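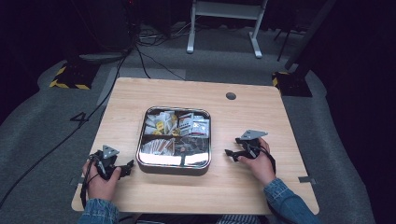
Water for Flirkari: where the Kiltberg money stands

So we have a signed letter. I know I've said "any day now" in the last couple of these updates and some of you have started teasing me about it (fair enough), but the letter from the Kiltberg regional government is dated December 21, 2021, it has two signatures on it, and I've read it through enough times to recite the second page. They are going to help pay for the Flirkari water main. The old one, the one that runs under the market road and bursts whenever a loaded truck so much as looks at it.

For anyone who joined the list recently, a bit of background. Flirkari and Kiltberg have had a partnership agreement for years, mostly student exchanges and a library program and some very long dinners. In September a delegation from the Kiltberg side came out to look at what the district council had asked for, which was a long list: the main, two road culverts, the clinic roof, street lighting on the hill side of town, a new bus yard. I thought the list was too long and told Yakubu Eze so. Yakubu runs the district works office and has been asking for pipe money since before I knew him. His answer was that if you ask a guest for one glass of water you get one glass of water. I still think it was too long!

Anyway, they picked the main and one of the culverts. The clinic roof is "under consideration", and I'll come back to that.

What the letter promises

The grant covers 62 percent of the cost of replacing the main from the Zinchenko pumping station down to the market junction. The district has to find the rest, and it has to show where the rest is coming from before the first payment is released. That last part matters a lot and I don't think it has sunk in yet around town. I've heard people talk as if the trucks are already on their way. They aren't. There's a pledge, there's a work plan that both sides have to agree on, there's a financing agreement that the district assembly has to vote on, and then there's a tender. We're at the end of step one.

The payments come in stages. The first goes out after the contract is awarded, the second when the section above the school is finished and has passed its pressure test, and the last when everything is done and the audit is in. If the district misses a reporting deadline the clock stops until the report arrives. Lihua Cheng, who handles the partnership desk in Kiltberg and has been very patient with my phone calls, told me this is the clause people always skip over and then get upset about later. "Please put it in your newsletter," she said, so Lihua, it's in the newsletter.

I asked her about overruns too. The grant is fixed, so if pipe prices go up the extra falls on the district. There's a small contingency line in the work plan, and both sides have to approve spending out of it. I'd like that line to be bigger. So would Yakubu, who said something about it that I've agreed not to print.

How many homes

The number in the letter is 1085 households, and I got a few emails asking where that comes from. It's the number of registered connections on the stretch being replaced. It leaves out the people who share a yard tap with a neighbor, and it leaves out the lower end of the brickworks road, where plenty of families buy water from the cart. They should see better pressure at the public taps once the leaks upstream are gone, but they won't get new connections out of this round. I know that's going to be a sore point. Several of you live there and you've been going to these meetings as long as anyone. The works office says a second phase for the brickworks road has been drawn up, and I've seen the drawings, but drawings are drawings. There's no money attached to them.

The main itself is 52 years old. I had always heard older, and my neighbor swears his grandfather helped dig the trench, but the works office has the original completion record and it's pretty clear. Pipes of that kind were meant to be swapped out well before now. Every repair has been a collar clamped over a crack, then another collar beside it, and there are spots near the junction where Yakubu says he'd struggle to find any original pipe to clamp onto.

Who does the digging

This is where I'd ask you to slow down a little if you've been reading the message boards. Levlow did the survey work for the application, and it did that under a separate small contract which the district paid for. It has no claim on the construction job. The tender will be open, the documents get published at both ends, and a firm that helped write the specifications can't bid on them. So Levlow is out of the running for the main, and the company knows it, and as far as I can tell it never expected anything else. I called their office and got a perfectly friendly answer.

There is a local labor condition in the work plan, and I'm happy about that one. The contractor has to hire at least 15 trainees from the district, paid, for the length of the job, and they come out of it with a pipefitting certificate. The technical college will handle sign-ups. No, I don't have the form yet! When I do I'll send it around the same day. If you have a nephew or a daughter who is interested, tell them to get their school records together now – the college was slow about paperwork on the library program and I doubt it has sped up.

The market road

Traders, I hear you. Digging up the market road in the busy season would be a disaster, and this came up at the public meeting more than anything else did. The draft plan has the work going in short sections, with one side of the road open the whole time and the junction left for last. Yakubu wants trucks sent around by the mill during the day. The bus operators hate that idea, and they've asked for a separate meeting, which they're going to get. I don't have a good feeling for how it will come out. If you have a stall on the east side, please go to the next open session and say what hours you need for unloading. The works office really does write these things down, and the plan isn't final.

About the clinic roof

"Under consideration" is one of those phrases. Lihua was straight with me and said the roof fell outside this particular fund, which is for water and roads, and that it's been passed to the people who handle health projects on the Kiltberg side. They have their own calendar and their own forms. She thought the application would need a new cost estimate, as the one we sent was a single page with a total at the bottom. The clinic board is working on a proper one. Meanwhile the tarps are holding up okay, and the two rooms at the back are closed.

The culvert, by the way, is the one by the lower bridge. A few people wrote to ask why it wasn't the other one, by the sawmill, which floods worse. It does flood worse. But the sawmill culvert sits on land with a boundary dispute going back forever, and the grant rules won't touch a site like that until the title is clear. If anybody related to either family is reading this, well, you know what I'm going to say.

What comes next

The assembly has to take up the financing agreement, and it needs to happen early in the new session if we want to tender before the rains. I'd encourage you to call your member. You don't need a speech, just tell them which street you live on and how often the tap runs. The draft agreement is on the notice board outside the works office and there's a copy at the library desk you can ask for. It's dry reading, but the annex with the street-by-street schedule is worth a look, and someone has already penciled a correction on the school lane entry (thank you, whoever you are, I passed it on).

Questions to me as usual. I've got a backlog of replies from the meeting, so if you wrote and haven't heard back, give me a few more days and then write again.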